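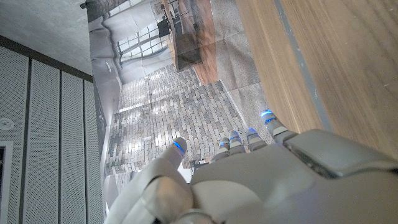

Will the hand take my job?

No! I pack samples at Drerkbridge myself, and I'm still here. My Friday shift changed the most - I used to fill 500 trays by hand, and now I do 245 and check the rest.

What are the blue lights on the fingers?

We all ask that in week one. I just know they glow, so ask Saron Teshome.

Do I need training?

Yep, 11 hours, paid. Bogdan Jakubowski runs it (bring coffee, he talks a lot).

Who do I tell if something feels off?

Me, Hawi Kahsay - any shift.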